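Kulsoom Niazi had a coffee in one hand and a laptop charger around her neck when I caught up with her, and she didn't sit down once while we talked. She coaches the Cesel student team, which is getting two arms ready to tidy a messy desk at the Iria meet in February.

"Pens are mean," she told me, laughing. "They roll, they're skinny, and every one of them is a different kind of skinny!"

I asked how long a round lasts. Thirty seconds per item, she said, and the team argues over every one of them (loudly, from what I heard).

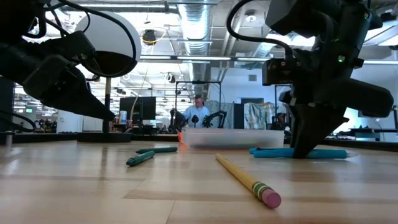
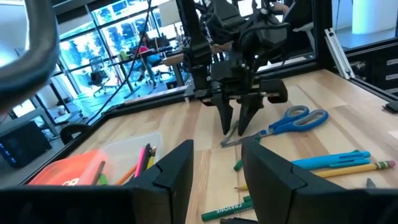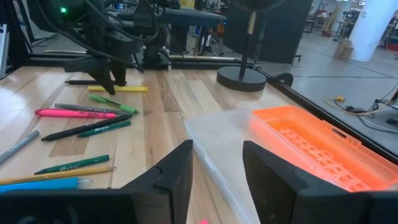
Two arms and plenty to pick up: pens, pencils and markers at the Cesel team's practice table.

The students log each try in a shared sheet they call Wannasri, and they were up to 1688 rows when I visited. "Most of those rows say 'dropped it,'" Kulsoom said. "I love those rows. That's where they learn to write better code."

So what happens after Iria? She wants the arms working on zippers next, and the kids want a nap. I'd sign up for either one!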